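Demonstrators wanted, paid, part time, starting in April

Torkach is looking for 9 people to teach a two-fingered arm how to handle cloth. You hold the controls, the arm copies you, and the recording goes into a training set. We need 1,471 usable demonstrations by the end of the run and have far fewer than that now.

I'll skip the part where I tell you this is the future of housework. I've read those ads. I have worked on two earlier rounds, and in both the arm learned to fold one towel very well, in one room, with the curtains shut. Whether more examples fix that is an open question. The people paying for this round believe they will. My job is to get them clean data and find out.

What you'd be doing: picking up straps, shirts and odd bits of fabric by remote control, setting them down, and starting over. A session lasts 52 minutes, then you stop, whether or not you feel like stopping. Expect to drop things. Leave the drops in. Demonstrators who quietly restart after every fumble cost us most of the last set.

You need steady hands and a high tolerance for boredom. Gaming experience is fine but we haven't seen it help much. Please don't apply if you want to write code; there is none in this job. 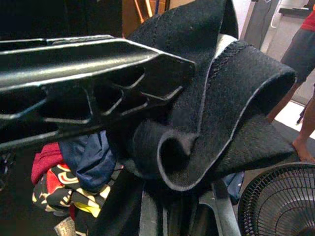
Fingertip against a folded black strap, wrist camera view.

Sessions are held at the Etunico building, with some Sunday shifts. Training is paid at the same rate as the work. Ask Loredana Marino for the rate before you come in, and get it in writing.

To apply, send a few lines to Eckhard Albers at Torkach saying which days you can work. No résumé needed. If you've done this kind of work elsewhere and thought it was a waste of time, say so and tell us why.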